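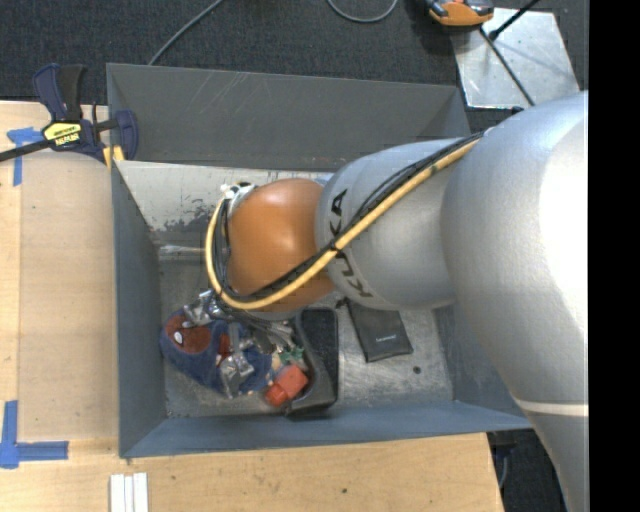 The Year I Learned to Sew Armor

I cut my first foam breastplate on the kitchen floor with a dull knife, and I cut it inside out. It was for a paladin from Nitow, the role-playing game I'd been playing every night for most of a winter, and I had the whole thing glued together before I held it up and saw that the left shoulder was on the right. I wore it anyway! I walked into the Prurkstead convention hall in January with my collar digging into my ear, and within the hour I was completely hooked.

That was 11 conventions ago. I've made a lot of costumes since then (and thrown out nearly as many), and people who are thinking of trying it keep asking me the same thing, which is where on earth you start.

My answer is to pick a character you'd be happy to talk about all day. You will be asked! The popular choices are popular for good reason, and there's nothing wrong with being one of a whole row of the same swordsman in the lobby - those groups have the best time of anyone, in my experience. But I spent one summer sewing a costume from a game I'd barely played, just for the coat, and then spent a weekend nodding along while strangers told me about plot twists I hadn't reached. Lovely coat, though. I still wear it to the grocery store.

Start with clothes you can buy. My second costume was a tavern keeper, put together from a thrift store vest, a long skirt and an apron I stained with tea, and I got more compliments on it than on the armor. The only thing I made from scratch was the belt pouch, and even that took me 3 tries.

Then there's the wig. Oh, the wig. I bought my first one cheap and it looked like something you'd clean a bathtub with. These days I order from Hamier, a small shop that does thick, matte fibers in colors that look like hair under hotel lighting, and I cut the bangs myself, a few strands at a time, on a foam head, with coffee. Put the wig on before you cut. I know the foam head is right there. Put it on anyway, because your forehead and the foam head's forehead have never met.

Foam comes after all that. You want a sharp blade, and you want to change it more often than seems reasonable. I draw my patterns on plain paper, tape them to myself, sit down, stand up, reach for an imaginary cup on a high shelf, and mark wherever it pinches. My current build is the Tran Warden's long coat with the layered shoulder plates, and the plates have been through the tape stage so many times that the dog has stopped reacting to me.

As for money, I've met people who spent $1,000 on a single costume and people who used curtains and a glue gun, and I've stood in line for pizza with both. My tavern keeper cost less than my parking did.

Pack a repair kit, too: safety pins, super glue, double-sided tape, spare lashes and a needle already threaded in black. Mine lives in an old lunch box. Last time I used it on a stranger's wing in the elevator - we had 3 floors to get it done, and we were still pinning when the doors opened. She made it to the group photo, and I went off to find some lunch.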